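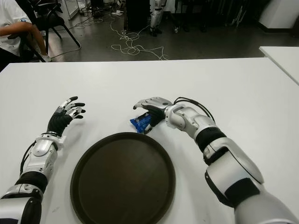

Leszek Pietrzak puts the tray on the table first and never moves it again until everything is on it, and his view is that most sliding problems come from loading a tray in one place and carrying it to another. His full reply is further down.

3 min read

Round serving tray for single-serve packets on a white table: sliding, and gray rub marks

Mylene Quiambao

I look after the drinks table in a shared office in Kakport. The table is large, white and smooth. I use a round dark brown serving tray for small packets (sugar, creamer, instant coffee, a few tea bags in paper envelopes). The tray is 15 inches across with a low rim.

Two problems. First, the packets slide to one side whenever the tray is picked up or turned, and people then dig through the pile for the one they want. Second, the underside of the tray leaves faint gray arcs on the tabletop where it gets rotated. Dish soap removes most of the marks but not all, and they are back within the week.

I would like to keep the round tray. It fits the near edge of the table and people can reach it from a chair. Is there a liner that works on both faces, and is there a sensible way to divide a round tray? I have tried a folded paper towel inside. It bunches up and looks bad by noon.

Leszek Pietrzak

Treat these as separate problems. A liner inside the tray does nothing for the marks, and feet underneath do nothing for the packets.

Marks: turn the tray over and wipe the base with a white cloth and a little rubbing alcohol, after testing a small spot. If color comes off on the cloth, the finish is transferring and you need to lift the base off the table. Fit 6 self-adhesive felt dots, evenly spaced, 1/2 inch in from the outer edge. Three are enough to hold the tray up, but a loaded tray on three dots tips when somebody presses on the rim. If the cloth stays clean, the arcs are probably grit caught under the tray and the dots will still help. Replace them when they go hard.

For the marks already there, use a melamine sponge, damp, with almost no pressure. It is an abrasive. On a glossy top it will leave a dull patch if you scrub, so try it near a leg first and stop if the shine changes.

Packets: cut a circle of ribbed rubber shelf liner 1/4 inch smaller than the inside of the tray. Use the tray itself as a template, trace it on paper, trim the paper until it lies flat inside, then cut the liner from that. Do not glue it, it has to come out for washing.

Load the tray where it will stand. Packets go on edge, overlapping, printed side toward the chairs. Flat packets on a smooth surface will slide whatever is under them once there are two layers, as the upper layer is resting on packaging and the liner is out of the picture.

Chareonsuk

Use a square tray.

Flodness

Agree with Leszek on the felt, with one change. If the table gets wiped with a wet cloth several times a day, felt soaks it up and goes gray itself. Clear silicone bumpers are better there. They grip, though, so the tray has to be lifted to turn it – some people dislike that.

For dividing a round tray I would skip anything wedge-shaped. Packets are rectangular and the narrow end of the wedge is wasted. Put 3 small straight-sided containers on the liner, one for each type you go through fastest, and leave the rest of the tray open for the odds and ends. Jelly jars work. Anything taller than the packets hides them.

Also look at how much is on it. We go through around 200 packets a week and I used to put the whole box out in January when it got busy. Now one layer goes on the tray and the remainder stays in the cupboard, refilled in the morning and after lunch. Digging mostly stopped.

Mylene Quiambao

Cloth test showed brown, so it is the finish. Dots are on. I went with felt since we only wipe the table once a day, and will move to silicone if they get dirty.

Shelf liner is cut and in place. It curls up slightly on one side – does that settle, or should I trim it again?

Leszek Pietrzak

Roll it the opposite way overnight with a rubber band around it. If it still lifts, it is touching the rim somewhere, so take off another 1/8 inch on that side only.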